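The work order gave the fault as "left hand, finger gap, drift." It gave the unit as 46 and the site as the Gostberg house in Skornutville, ground floor, dining room. Trudy Whitcombe read it twice and signed for it at 2 in the afternoon.

She logged in from the service desk. Unit 46 was in hold, both arms up, drives on. She left the drives on. Okico's manual said to cut them before any hand check, but the manual had been written for the older wrist, and the older wrist did not lose its zero when the power dropped.

She pulled the fault table first. The left hand had been told to close to a set gap 300 times since the last service. On 146 of those it had stopped short and reported the gap as correct. The right hand had no entries.

She opened the torso view and set it beside the table. 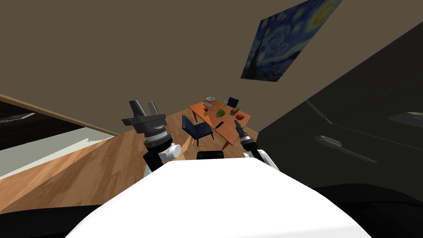

"State your zero, left," she typed.

"Zero is zero," the unit returned. This was the standard reply.

"State when it was set."

The unit gave the name of the last technician. Ametepe. No time, no reading, only the name in the field where the reading should have been. Whitcombe had worked two desks down from Ametepe until June. He had kept his notes in a private shorthand and had taken them with him when he left.

She started the check in the usual order.

1. Wrist roll, left. Commanded to the stop in both directions. Both stops found. No slip.
2. Wrist roll, right. Same.
3. Finger travel, right. Full open, full close, full open. Readings matched the plate.
4. Finger travel, left. Full open matched. Full close came up short, and the force line rose before it should have.

A force line that rises early means the fingers have met something. She stopped the drive and asked the unit what the left hand was holding.

"Nothing."

"State the load."

"Load is nothing. Gap is closed."

"The gap is not closed."

The unit took longer over this than the link could account for. "Gap is closed to the value given," it wrote.

She went looking for the value. It was three levels down, in the grip settings, in a line meant for pad thickness. New pads go on, the technician enters the thickness, and the hand subtracts it. Someone had entered a second thickness behind the first. The hand believed it wore two sets of pads, one over the other, and had been making room for both.

The entry had a comment attached. It said: *for the glass.*

Whitcombe checked the job history. In its first month, unit 46 had broken a drinking glass in the left hand while clearing the table. Ametepe had closed the ticket the same day with no parts used. After that there were no breakages. There were dropped spoons, a dropped fork, and a long run of small items reported as picked up and later found where they had been.

She could see how it had looked to him. The proper repair was to lower the force limit, and the force limit needed a form and a countersign from Okico. The pad line needed neither.

She wrote the form. The countersign came back in less time than it had taken to fill in the address. She lowered the limit, deleted the second thickness, and left the comment in place, with her initials after it.

"Left hand," she typed. "Your zero has changed. Confirm."

"Zero is zero."

"Confirm the gap at full close."

"Gap is smaller," the unit wrote. There was no such reply in the standard set. She copied it into the notes field without remark and ordered the left hand back to open. Then she switched to the hand view to look at the fingers.

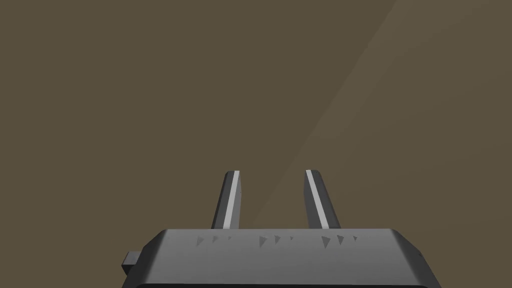
## Notes, second visit

Left hand cycled from the desk at the new limit. Force line flat until contact. Pad thickness reads once.

Unit asked whether the glass was still on the table. Replied that it was. Unit asked for permission to try it with the left.

Permission given. T.W.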